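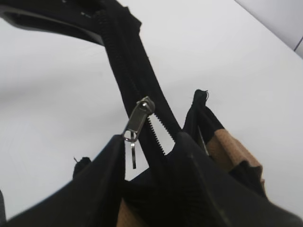
BAGS AND MENDING

Zips, mostly

Quick one this time as the newsletter goes out tonight and I've still got the rota to do. The bag table did well again. Zips, zips and more zips. One handle, a strap, a lining that had come away at the bottom and been eating somebody's door keys since May.

So as promised, notes on zips. Written down from what Ermelinda Arruda told us over the two hours, with my own bits stuck in where I couldn't read my handwriting.

First thing. Most people who bring a bag in say "the zip's gone". Usually the zip hasn't gone. The slider has. The slider is the metal lump that runs up and down, the pull tab is the bit you get hold of, the teeth are the teeth. Worth getting the words straight, saves a lot of pointing.

If the teeth come open again behind the slider after you've closed it, the slider has gone slack. Years of yanking. Empty the bag. Run the slider all the way back to the open end. Then small pliers, one side of the slider, a gentle squeeze. Then the other side, same again. Gentle! Try it. If it still splits, another gentle squeeze. Duarte Salgado did his in one go with the big pliers from the bike table and the slider cracked across the top, so now he needs a new one. He took it well.

If it's stiff, don't oil it. Oil gets into the cloth and then everything in the bag smells of shed. Old toothbrush first, dry, up and down both rows. You will be amazed what comes out. Sand, crumbs, what Ermelinda called "biscuit cement". Then a candle stub rubbed along the teeth, plain white, not a scented one, and work the slider back and forth till it moves nicely. A soft pencil does the job as well and doesn't show on black. It does show on cream. Ask me how I know.

If it's caught in the lining, stop pulling. Everyone pulls. Hold the lining flat with one hand, away from the zip, and ease the slider backwards the way it came, a few teeth at a time. Tweezers for the last bit. When it's free have a look at why it caught. Nine times out of ten the lining has come loose near the top edge and is flapping about. A row of small stitches to hold it back and it won't happen again, or not in that place anyway.

Pull tab missing: easiest job there is. Split ring, bit of cord, a paper clip if you're stuck on a train. Rodrigo Mendes has put bootlace on every bag in his house, knotted and the end melted with a lighter. Not pretty but he can work them with gloves on, and he's outside at five in the morning most of the winter so fair enough.

Teeth missing in the middle: that's a new zip, sorry. Teeth missing right down at one end you can get away with. Sew across a few times just above the gap with strong thread, big lump of stitches, and the slider stops there instead. You lose a little of the opening. For a holdall you'd never notice.

New zips. Ermelinda will do them but it is slow and she would like it known that she isn't a shop. Corners are the swine. Straight zip across the top of a tote, fine, she can have it done while you drink a tea. Zip that goes round three sides of a bag with piping and a stiff base, you'll be leaving it with her and you'll be getting it back when you get it back. Bring your own zip, please, and bring it longer than the old one. Too long can be cut down. Too short is no use to man or beast. Measure the old one closed, teeth only, don't count the tails.

Black zips: Tiago Vilela found a tin of them in his aunt's sewing things and has given us the lot, 19 in all, mixed lengths, some with metal sliders and some plastic. Tin is on the shelf behind the kettle. Help yourself, put something in the jar. If you take the last long one tell somebody.

Handles. Only one this time but I'll put it in because the question keeps coming up. Where a handle joins the bag is where the strain is, and it's no good just sewing over the old holes. The cloth there is tired. Put a patch inside, something strong (old jeans, webbing, the leg of a work trouser) a good bit bigger than the join, and sew right through patch and bag together. Box with a cross in it. Waxed thread if you have it. Strong needle, thimble, and mind your thumb. King-fai Kao mended both ends of his when only one had gone, on the grounds that the other was bound to follow, and I think he's right.

Padded or rolled handles with something stiff inside, don't try and put a needle through the fat part. Go in at the flat bit at the end.

Cleaning before you start: please. Turn it upside down over the bin outside, not over our floor. Then hoover the corners with the thin nozzle. A damp cloth on the outside, and for black fabric that's gone grey with fluff, a rubber glove rubbed one way along it brings it all up in little rolls. Better than the sticky roller and it costs nothing. Don't put bags in the washing machine if there's card in the base. It goes to porridge. I have had this conversation with 11 people now.

Storing them. A bag put away with the zip half done and something heavy on top will end up with a kink in it, and a kinked zip never runs right again. Close it, stuff the thing with newspaper or an old jumper, stand it up. Fold the handles in, not under. If it's been in the loft for years, run the zip a few times before you pack for your holiday and not on the morning of. We get at least one of those every summer, usually with a taxi waiting.

Other bits and pieces

Machines. The old Karnmont is back and running. It had a bent needle plate, King-fai filed it smooth. Still doesn't like reverse. The newer one skips on thick cloth so use the Karnmont for bags and the newer one for hems and curtians. Please write in the book if either of them plays up, it's no good telling me in the car park.

Needles. We're down to the thin ones again. If anyone is going past the market, size 90 for ordinary stuff and something a lot heavier for straps and canvas. Keep the reciept and I'll pay you back out of the jar.

Money. The tea table and the jar together have made 1,073 since we started keeping a proper note. It goes on thread, needles and the room. We're all right until Christmas. If someone fancies baking for the next one it would help, last time it was all shop custard creams and there were remarks.

Left behind. One navy umbrella. One glove, left hand, child's. A pair of reading glasses in a brown case. A shoulder strap with clips on both ends that must belong to a bag somewhere, have a look at yours. All in the box under the coats. Anything still there after two more sessions goes to the charity shop.

Also Duarte is after a slider to replace the one mentioned earlier. Metal, medium size, for a coil zip with a black tape. The number is usually stamped on the back of the slider, tiny, you need your glasses. If you're throwing out an old bag or a dead coat, cut the slider off first and drop it in the tin. Sliders, buckles, rings, clips, cord ends, all useful. Not buttons. We have enough buttons.

Next bag session is after the curtain one, same room, same time, doors a bit before. If yours is a big job let Ermelinda know beforehand so she can have a look and tell you yes or no. One bag each to begin with, then if it's quiet you can bring out the second one, I know you've all got a second one.

Someone asked if we'd do rucksacks. Yes. Suitcases, yes if it's the zip, no if it's the wheels. Tents, ask Rodrigo, he's got the space to lay one out and we haven't.

Small pliers are in the top drawer now, with a bit of red tape on the handles. They live there. Big ones stay with the bikes.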